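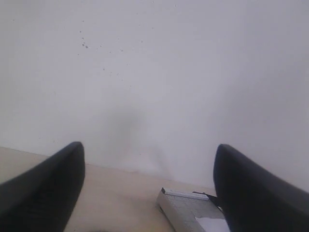
Do I really need to repaint for a few specks?
Posted by Naa Laryea

White wall behind my work table, with a scatter of tiny gray and black dots up on the left. A painter looked at it Monday and quoted me 239 dollars to prime and repaint. He said "could be mold" without getting closer than the doorway. I have my doubts. Has anyone gotten marks like this off a white wall with plain cleaning?

starnano40
A quote from the doorway isn't a diagnosis. Wipe one spot with a damp cloth and a drop of dish soap, then look at the cloth. Dust or fly dirt will usually come away. If the dots stay put, it could be pinholes or chips in the paint, and you can feel those with a fingernail. Mold is possible, but I'd want a damp smell or a cold outside wall before I paid for that story. Don't use a melamine sponge on flat paint, it leaves shiny patches.

Adjei
just bleach it

Ornen_29
Please don't start with bleach, you don't know what it is yet. And get a second quote. My whole hallway cost 200.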